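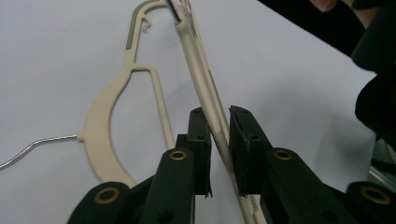
Two of the beige hangers on the white table, one flat, one on edge.

2023-10-26. Hanger sort, continued

Carried on with the mixed hangers from the Plorden wardrobe store. Aim is unchanged: one pattern per rail, everything else passed on or scrapped, and a short spec so that the next order matches what we keep. The beige ones with the grip strips are the pattern we want to keep, so they were done first.

Working name for these in the stock sheet is "Titham beige", after the rail they came off. No maker identified so far. There is small print low down on one of them but it is too faint to be any use. Try again with a raking light before anyone goes to the trouble of asking Gutari whether they supplied them.

Construction, as far as it matters to us:

Body is a flat beige plastic shape with a fine speckle in the surface. Sloped shoulders, long bottom bar, open in the middle. Edge-on it is narrow, with ridges and a thin groove along the length. The groove holds fluff. A dry brush shifts most of it, a damp cloth just pushes it along.

Grip strips are grey-green, set into the plastic, on the shoulder and again on the bottom bar. The bar strip is what makes these worth keeping for trousers. Check for lifting by running a thumbnail along the edge of the strip, both directions. Do not peel a lifted end back to see how far it goes. One was ruined that way last time.

There is a small curled catch moulded in near the shoulder, for skirt loops. It is the weak point. Flex it lightly with one finger, and if it whitens at the root the hanger goes in the reject pile whatever the rest of it looks like.

Hook is metal, silver. Sight along it with the hanger flat on the table. A bent hook shows at once as a lean, and a leaning hanger pushes its neighbours along the rail.

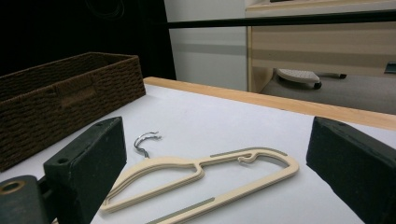
Beige pattern laid flat, hook to the left. Woven basket behind.

Method settled on after some false starts:

1. Lay flat, look at hook and catch.
2. Turn on edge, sight along the bar for bow.
3. Thumbnail along the strips.
4. Brush the groove.
5. Keep or reject, straight away. No "maybe" pile.

Step 5 needs repeating to myself. The maybe pile in January grew until it was most of the stock and had to be sorted again from nothing.

Bow in the bar is harder to judge than I expected. By eye on the white table it is easy enough when the bar is badly out, less so when it is slight, and the ridges mislead if the light comes from one side. Compared two hangers back to back, which is quicker and more reliable, provided one of them is known to be straight. Have marked a reference hanger with thread round the neck. Please leave it with the table and do not hang anything on it.

Limit for bow is 6 mm over the length of the bar, measured at the middle against the steel rule. Anything over that lets trousers slide to the low point and crease. The figure is a guess carried over from the Adebisi job, where it seemed to work, but those hangers were heavier and the garments were mostly coats. Revisit if too many good-looking ones fail.

Load check still to do. Plan is to hang 2,000 g from the bar overnight on a sample, note the sag, take the weight off and see what remains by midday. Separate check at 400 g with a strip of lining fabric over the bar, tilting slowly until it slips, to compare the grip strip with bare plastic. Need a way of reading the angle that is better than a protractor held in the air — a hinged board would do.

Storage. Stacking flat with all hooks the same way takes the least room, but the catches foul each other when you lift one out. Alternating hooks left and right stops that and makes an untidy pile that slides. Standing them on edge in a deep box is probably the answer if a divider can be fitted.

Outstanding: print on the body, load check, divider. Stock sheet has the pattern name but no keep/reject totals yet. Rejects go out bagged by material, metal hooks removed first where they come free.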